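Search posts Search Clear
Home Threads Replies Media

Maham Qureshi
Thread: looking after the two-arm kitchen cell at Cavelbridge, November edition. Long one, get a tea.
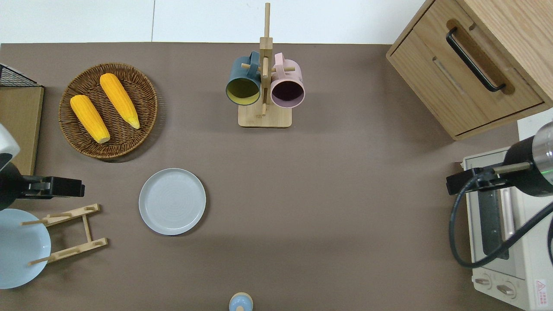

Abbasi replied: do you re-zero both arms every time you swap a gripper, or only the one you touched? We only do the one and our handovers have been drifting.

Both, every time! I used to do only the one I'd touched and had the same drift as you. The two arms share a table origin, so if one is a hair out, the other looks wrong as well and you end up chasing the fault round in circles.

2/ The order I do it in: power down, jaws off, wipe the mounting face with a dry cloth, new jaws on, bolts finger tight, then nip them up in a cross pattern. Power up, home the left arm, home the right arm, then touch both to the reference pin before I let either near a mug.

3/ Jaw pads. I'm changing them every 2000 grips now. The maker of our old set said longer, but mine had gone shiny well before that and the mugs were turning on the pads when the arm sped up. Fresh pads and it's like a new machine - lovely crisp pick, no twist.

4/ Mugs on pegs are still my favourite job on this cell. You come in level with the handle, close, lift a touch to clear the peg, then pull straight back. If you pull before you lift, you drag the whole tree. Ask me how long it took me to see that in the logs (a whole Tuesday).

5/ Cables! Please look at your cables. I put the arm through its full reach by hand with the power off and watch the loop the whole way round. Too short and it tugs at the wrist, too long and it finds the nearest knob or door handle. I mark the slack with tape so I can tell at a glance if it has crept.

6/ Speed. We run at 475 mm a second in open space and drop right down for the last bit before contact. I tried 970 for one afternoon. Great fun, terrible for plates.

7/ The table gets its own check. Rack, plates, mug tree and basket all have a home spot, and I have a printed sheet with 41 lines on it that I tick through before the first run of the day. It sounds like a lot but it takes less time than a kettle, and most of it is just looking.

8/ One thing I'd do differently: bolt the arm bases down before you set anything else out. I did the table first at Jasside and had to clear the lot to get a spanner in.

9/ Next job is the Batix wrist bearing, which has started to grumble on slow turns. I've got the spare and a free morning and I'm far too excited about it. Will post the strip-down as I go, greasy fingers and all.

Related threads
Packing grease: how much is too much?
Reference pins and where to put them
Jasside cell, the first week
Cable slack, with tape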